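Karkineck gallery: grasping clear bottles from wrist views

Karkineck is a small study of how well a gripper policy copes with transparent containers when the only visual input comes from a camera at the wrist. The task is clearing up: bottles, wrappers and other light packaging are spread over a pale mottled surface and have to be picked and placed one at a time. A yellow basket is part of the layout. The written report covers the training set-up and the full results tables. This page collects wrist-view stills with short notes, for readers who want to see what the policy is given to work with.

Some background first. Depth sensing is unreliable on clear plastic. The signal tends to pass through the wall of the bottle and return from whatever is behind it, or it doesn't return at all. Earlier work in our group filled the missing depth with a learned estimate and planned the grasp on top of that. The approach was adequate for opaque items and poor for clear ones, and most of the error was along the viewing axis. Karkineck drops depth altogether. The policy takes colour images and joint positions and predicts a short run of motions, which is then recomputed before it has been fully carried out.

The training set holds 2,183 demonstrations. Of these, 222 were kept aside for evaluation and never used to tune anything. Each demonstration covers one object, from the first approach to release. Failed attempts were kept if the operator recovered within the same recording and thrown out if the scene had to be reset by hand. We mention it because the choice matters: an early version trained on clean successes only was noticeably worse at trying again after a slip.

Inference runs on an Asus desktop beside the arm. The label scheme follows the one used in the earlier Furno trials, with two changes. "Bottle" is divided into capped and uncapped, and "wrapper" is now its own class and no longer sits under "other".

Notes on individual views follow.

View A. Several light items close together, two of them clear bottles. The large bottle is blurred, and its outline is weakest where the pale floor shows through the plastic. The green bottle on its side has much better contrast.
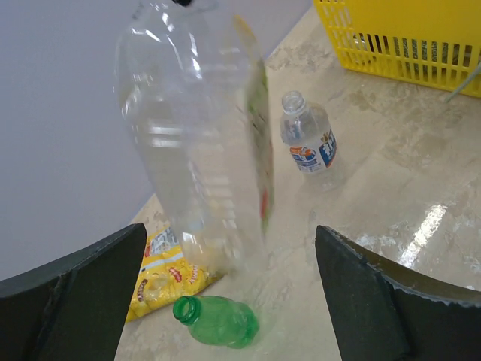

Noémie Charpentier wrote to ask whether the blur problem might be an exposure problem in disguise, and whether a shorter shutter with more light would do as much as anything in the model. She had found in her own work on glassware that half the gain credited to a new network went away once the lamps were changed. She also wanted to know if blurred images had been removed from training, and suggested that they shouldn't be.

The point is fair and we can answer part of it. Blurred images were left in training. We tested removal on a reduced set, and the resulting policy hesitated near contact, stopping and restarting its approach over the last few centimetres. Our reading is that blur is common just when the gripper is close to an object or moving away from it, so removing it takes out the part of the motion that most needs examples. The shutter question is open. More light also means stronger glare on a glossy surface, and glare is the other main source of error in this layout. We haven't separated the two effects and would be cautious about any claim that one of them dominates.

Notes on method

Grasp point. The operator was asked to take upright bottles by the cap or neck where this could be reached, and bottles on their sides by the body. The instruction wasn't enforced. The policy picked up the preference anyway and applies it to caps of different colours. Uncapped necks are harder. The rim is thin and clear, and predicted grasps tend to be a little too high, closing on air above the opening.

Labels. A printed label is a strong cue for where the bottle is and how it is turned. To measure how much the policy leans on it, we ran 102 trials with labels removed and compared them with the same arrangements with labels on. Performance fell in the bare condition, mainly for bottles lying down. Upright bottles with an opaque cap were affected least, which agrees with the grasp point result. Full figures are in the report.

Liquid. Bottles were used both empty and partly filled. Liquid changes the appearance of anything seen through it, and the back of a label often shows as a mirrored band. We had expected this to confuse the policy more than it did. The larger effect was mechanical. A partly filled bottle held by the cap can swing when the arm changes direction, and a swinging bottle at the point of release may tip over. Slowing the arm before release reduced tipping at a small cost in cycle time.

Reflections. On a polished surface an upright bottle has a second, inverted bottle below it. In early runs the policy sometimes treated the reflection as part of the object and aimed too low. The fault became rare once the training set included several lighting arrangements. We did not add any special handling for it.

View B. Cap grasp on an upright, partly filled bottle. Both fingertips are on the white screw cap. The wrapped label gives a strong blue and orange edge around the middle of the bottle, and the base is reflected in the tabletop.
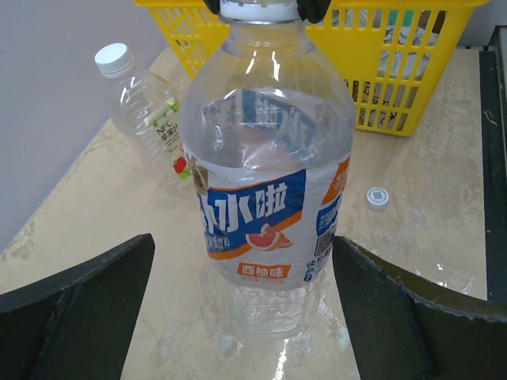 Cap grasp, 555 mL grapefruit-flavour drink bottle; second bottle, with an apple juice label, on its side to the left.

Known failure types

Double pick. Two light items come up together, usually a wrapper caught under a bottle. The policy has no means of noticing this. It carries both to the drop position and records one success. Our scoring counts a double pick as a failure even when both items end up where they should be.

Loose caps. A cap lying flat is low, small and close in colour to the surface. The fingers tend to push it along until it reaches an edge or another object. We left caps in the layouts but scored them apart from bottles, and they should not be read into the bottle results.

Late closure. The fingers reach the right place and close after the arm has begun to lift. It accounted for 28 of the failed evaluation runs, more than any other single type. The cause appears to be a mismatch between the rate at which images arrive and the rate at which gripper commands are sent. A fix is in place on the newer controller and will be evaluated separately. The results on this page and in the report come from the old one.

Comparison with the Lefèvre baseline

The Lefèvre baseline uses a fixed overhead view and a separate detector. It handles well-spaced items reliably and is faster per pick. It does worse in crowded layouts, where one bottle hides the neck of another from above. The wrist view avoids some of this by moving, at the price of losing sight of the rest of the surface as the gripper closes in. A combined arrangement with both views is the obvious next test and was outside the scope of this study.

Further views will be added in October, when the bare-label trials have been sorted. Corrections to the notes can be sent to the address on the project's contact page.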